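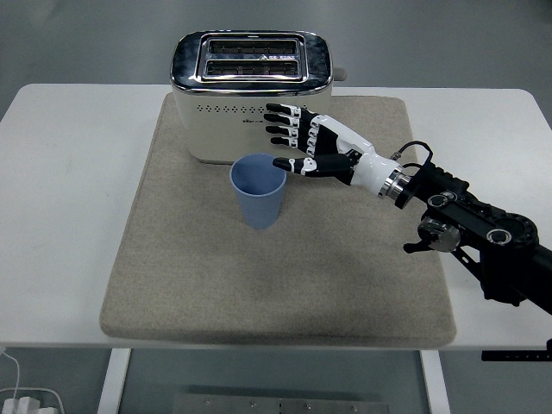
Get a mat under the toaster before you do anything else, wrote one reader after our last item on breakfast corners, and keep the mugs away from the lever side. Fair enough. Quite a few replies along the same lines, so a quick round-up before the December issue eats all our time.

First, the mat. Felt, pale, rounded corners, big enough that the toaster doesn't have to sit right on the edge of it. Ours takes up most of the table. It gets crumbs in it, yes. Shake it outside, not over the sink (we have learned). Smudges: damp cloth, dab, leave it alone. Do not scrub, it goes fuzzy. The Palacios shop had them at the fall market and says more are coming, no date yet.

Second, the toaster. Two slots is plenty for most people. Cream with a chrome top looks nice on a white table and shows every fingerprint you own. Dry cloth once it's cooled down, that's it. Unplug before you go anywhere near the slots, and no forks please, we shouldn't have to say it but two of you wrote in about forks. If yours has a crumb tray, empty it more often than you think. If it doesnt, unplug, take it out to the trash and tip it over gently.

Third, cups. Light plastic ones are fine for juice or milk, but don't park them up against a toaster that's running. Give it some room. A hand's width at least, more if the kids are helping. Off to one side is good, then nobody is reaching over hot slots for a drink.
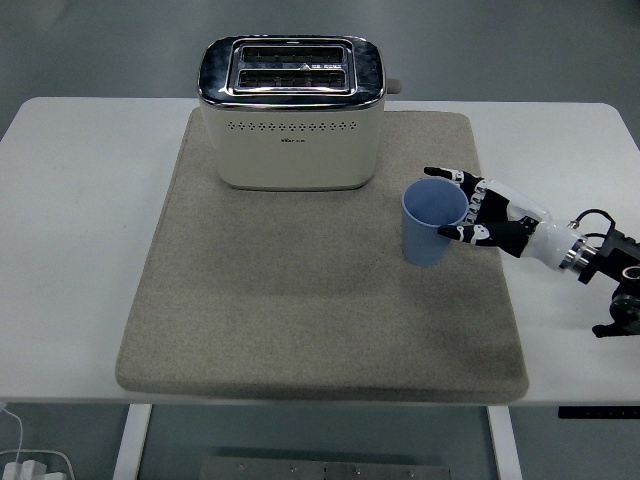

Cream toaster, blue ribbed cup, felt mat.

Where was I. Cord. Run it out the back, not across the front where a sleeve can catch it. If the outlet is on the wrong side, turn the table, don't stretch the cord.

Also asked a lot: can you leave the toaster out all the time? We do. The Flerklow cupboard people will tell you to put everything away, but then it never gets used and you end up eating cereal. Leave it out. Wipe under it when you do the table.

Numbers, for those who like them: 916 of you filled in the breakfast survey, and 171 said the toaster is the only thing on the counter they use every single day. More than we guessed. Full results next time, still sorting thru the comments.

Old cups and small kitchen stuff can go in the swap box at Tokenness, front entrance. Clean, please, and no cracks. Toasters only if they work and the cord is in good shape.

More tips welcome, keep them short, we are behind on everything.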